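Inside the Pustar filling plant: how a lash serum gets into its tube

Pustar makes lash and brow serums under its own label and fills tubes for several smaller brands. The site opened to visitors in June, and I took the afternoon tour. Group size was capped at 6. Hair nets and shoe covers were issued at the door, and false lashes had to come off before the production side. Lash extensions were allowed with safety glasses.
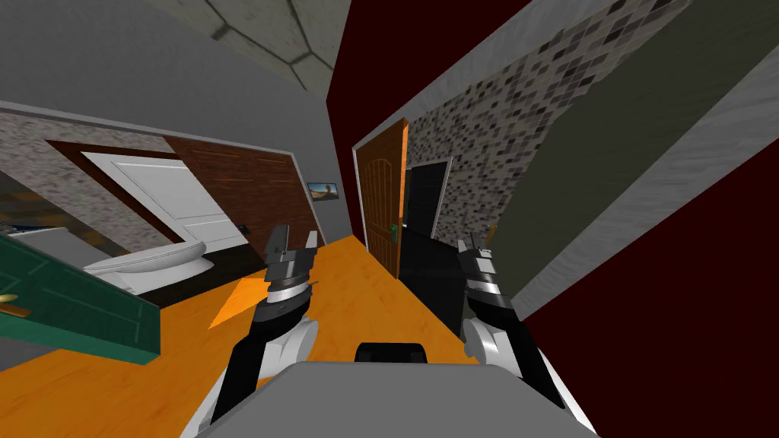
Nilmini Biswas

2025-07-27

The tour started in the weighing room. Raw materials arrive in sealed drums and are held until the lab releases them. The base of the house serum is water, glycerin and panthenol, thickened with a cellulose gum. Peptides go in last, at low temperature, as they do not tolerate the heating step used for the gum. Our guide, Bernadette Boyer, runs the batch records. She showed us the sheet for a current lot: every addition is signed by two people, with the time and the scale reading.

Mixing is done in a jacketed steel vessel. The lot on the sheet was 525 liters. The gum is dispersed in glycerin before it meets the water, which keeps it from clumping. After that the mixer runs slowly under vacuum to pull the air out. Air matters more in a lash product than in a face cream. A bubble in a narrow tube shows up as a dry stroke on the brush, and the customer assumes the product is used up.

Viscosity is checked before release to filling. The target range was not shared. I asked if the range differs between the lash serum and the brow gel, and the answer was yes, by a wide margin. The brow gel is also filled through a larger nozzle.

Preservation took up the longest stop. Any product with an applicator that goes back into the tube after touching skin is hard to protect. The lab adds a known load of bacteria and yeast to samples and counts the survivors at set intervals. A formula that fails goes back to development.
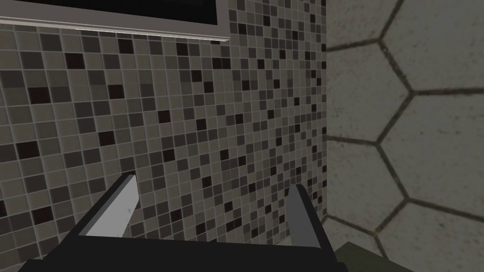

The filling line runs at 1767 tubes an hour on the standard format. Tubes are fed upright in carriers, filled from the bottom up by a rising nozzle, fitted with a wiper and capped with the brush already attached. The wiper is a small soft ring inside the neck, and it decides how much product stays on the brush. Pustar stocks 4 wiper sizes. We were given the same serum with the tightest and the loosest. The tight one left a thin, even film along the lash line. The loose one left a bead at the tip that ran into my eye within a minute. I would not have guessed that from the ingredient list, which was identical.

Brushes come from an outside supplier, Flurkar. Fiber cut and stem stiffness are inspected on arrival by sampling. Rejected cartons are returned whole.

Packing is by hand for the smaller brands. One table was doing cartons for Đỗ, with a folded leaflet that has to face the front panel.

Practical notes. The tour is on foot and there is no seating until the end. Photography is not permitted past the weighing room. The shop sells full-size serum and brow gel at the regular price, with no seconds. Testers use disposable wands. Parking is on the Pastuvov side of the building, and the entrance from the main road is for trucks only.

I bought one lash serum, standard wiper. Patch test on the inner arm first, then one stroke per eye at night. Results will go in a separate post after a full tube.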